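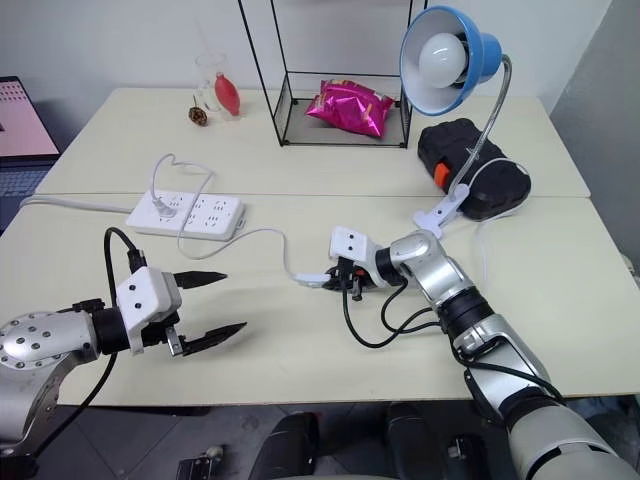 Progress report to the Trustport small grants fund
Fluvel House workroom refit, first half
Submitted Aug 2, 2025

Summary

The workroom refit at Fluvel House is on schedule for the tables and lighting and behind on the wall sockets. The grant was 2773 dollars. No change to the total is requested, but we would like to move 281 dollars from one line to another (see Money).

Work done since the award

The old benches are out and the white tables are in. They are light enough for one person to shift, so we push two together for larger jobs and set one of the pair against the wall. The floor was in better shape than we expected and needed only cleaning and regrouting along the partition side.

Lighting was the main complaint in the application. We kept the ceiling fixtures and put the money into desk lamps, including one with a blue conical shade that can be tilted toward the work. People who do close work in the evening sessions now ask for the lamps by color.

Power at the tables

The original plan called for new wall sockets on two sides. The electrician from Bogdan found that the circuit behind the partition has to be replaced first, and that work is now booked for November. Until then, power comes to the tables by white power strips with several outlets each.

This works, with some drawbacks. The supply cord has to leave by the side of the table, and thin appliance cords end up lying across the work surface. We have asked users to keep the strip toward the back of the near table and to put their own things on the far one. Most do. 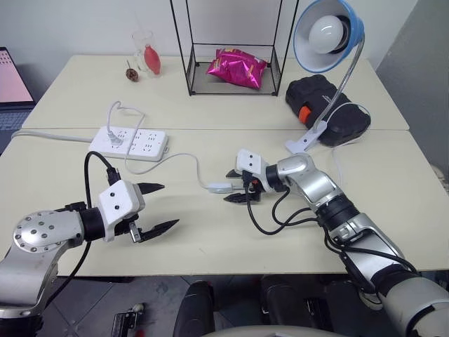
Power strip and cord on the near table; black wire frame with a pink snack bag on the far table.

Storage and tidiness

Small items still have no proper place. Glasses, snacks and odds and ends collect on the back table during a session and are cleared at the end of the day. The shelving from Punent arrived with the wrong brackets and has gone back. The replacement is promised but we have no delivery date yet.

Use of the room

The room has been used by more than 200 people since it reopened. The application gave no target for this period.

Money

Tables, floor and lamps came in under budget. We ask to move the 281 dollars left on the furniture line to electrical work, to cover part of the new circuit. An extra 50 dollars went on power strips and was paid from our own funds.

Next steps

Replace the circuit and fit the wall sockets – November
Put up the Punent shelving when the correct brackets arrive
Fix a cord channel along the table edges
Send the final report with receipts once the electrical work is signed off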